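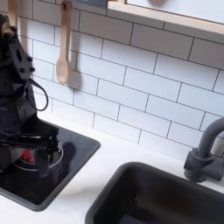
Small pot on the cooktop.

Home Posts Recipes Garden Contact

The grocery notebook, four months in

So I promised an update on the grocery notebook and then didn't write one all summer, sorry to the two people who asked. For anyone new, I started writing down every cent we spend on food back in November, in an actual paper notebook that lives on top of the fridge, because the apps kept wanting me to link a bank account and I kept closing them.

The first month was awful. $1,562 for four of us, and we hadn't even had anyone over! I'd have guessed a thousand if you'd asked me. I went back through the pages with a highlighter on a Sunday night and the big shop was pretty much what I expected. It was the little runs that did it. Milk and a pack of biscuits and some fancy cheese on the way home, then back again the next arvo because I'd forgotten the onions. Takeaway was $204 on its own, nearly all of it on nights when there was perfectly good mince in the fridge and I just couldn't face it.

I told Fereshteh this at netball and she said her trick is to have one dinner a week that doesn't count as cooking. At theirs it's eggs on toast with whatever chutney is open. I've pinched it completely. Ours is jacket potatoes, and the kids now ask for it, which is a bit insulting considering the effort I put into the lasagne.

The other big change is where I shop. I used to do everything at the Grolero in Lanlow because the parking's easy, and I still get the boring stuff there (flour, tinned tomatoes, loo paper, which I do count as groceries, fight me). But Zulmira put me on to the fruit and veg place behind the servo and I'm a convert. You do have to take what they've got. Last month they had capsicums by the box and we ate them in everything until my eldest started picking them out and lining them up on the side of his plate.

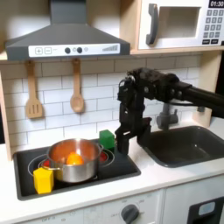

Green block at the back of the stovetop.

Soup has been the quiet hero, even in the heat. I do a pot on Sunday arvo and it gets us through lunches until Wednesday or so. Red lentils, an onion, carrots that have gone a bit bendy, a spoon of curry powder, stock cube, done. Sometimes half a tin of coconut milk if there's one going. If you're making it for kids go easy on the curry powder and blend it, mine will eat anything as long as they can't see the carrot.

Things that did not work: bulk oats (weevils, don't want to talk about it), making my own yoghurt (twice, both times it was milk with ambitions), and the meal plan on the whiteboard. I love a meal plan. I'm hopeless at following one. By Tuesday I'd be rubbing things out and swapping Thursday's dinner forward and the whole thing turned into a source of guilt on the pantry door. Now I just buy for five dinners and leave the order up to how I feel.

February came in at $900 on the dot, and I'll admit I put a block of chocolate back to get there. I'm not going to pretend every month will look like that. School's back, so lunchboxes are chewing through bread and cheese like you wouldn't believe, and there are two birthdays coming up with cakes to be made and cousins to be fed.

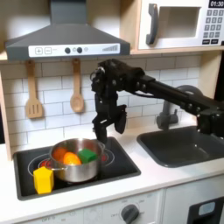
Do you count eating out as groceries in the notebook?

It goes on its own page at the back, so takeaway and café lunches don't muddle the shopping total, but I add the two together at the end of the month to get the real number.

I'm going to keep going until the notebook runs out, I reckon that's about August. Next up I want to try freezing stewed apples while they're cheap, so if you've got a method that doesn't turn them grey please leave it in the comments. Mum says lemon juice. I've run out of lemons.

Last updated 16/03/2026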